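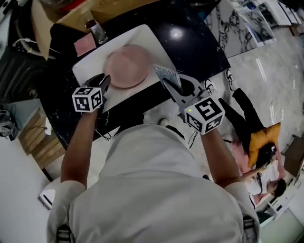

Re: Lasetti wiping results
March 1, 2020
2 replies | 0 shares

Kheri Rotich wrote:
> The Lasetti policy was trained on 454 demonstrations, all collected with
> hand-held grippers, no robot in the loop. On the plate wiping task it
> finished 194 trials without a reset. We think this settles the question
> of whether teleoperation is still worth the trouble.

I don't think it settles much yet, and I'd like to see a few things before we start quoting that number to people.

First, 194 out of what? The write-up gives the finished trials and never the total. I read it twice and checked the appendix.

Second, what counts as finished? If a trial is done when the sponge has touched the plate and the arm has backed off, I could pass it with a scripted motion. Muli had the same problem in October - high scores, and then someone looked at the plates.

Third, the markers. With cube markers on the grippers you get a decent pose as long as the camera sees them. Reach across your own body and one cube hides the other. How many demonstrations were thrown out for lost tracking? If it was more than 10 percent, the ones you kept are probably the easy reaches, and the policy has only learned those.

I'd also want a teleoperation baseline with the same collection hours. Trilstead ran one for Callow and the gap between the two methods shrank a lot.

None of this means the method is bad. It is quick and people pick it up fast. But two countertops is a thin basis for "settles the question." Can you post the raw trial log?

Last updated: 2 hours ago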